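Skivgate tabletop set: equipment and budget notes
Maintainer: Noreen Tierney, Gillville

Covers the kit needed to repeat the Skivgate recordings. Arm and gripper are budgeted separately.

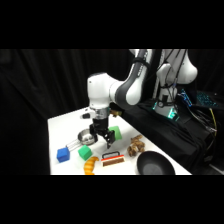

Fig. 1. Arm and two-finger gripper over the table, with toy food and cubes.

Spares: 2 sets of finger pads, 500 per site. Props come from the same line. Order through Prelta before May.

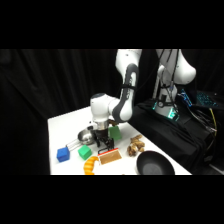

Fig. 2. Gripper just above the tan, red-edged item.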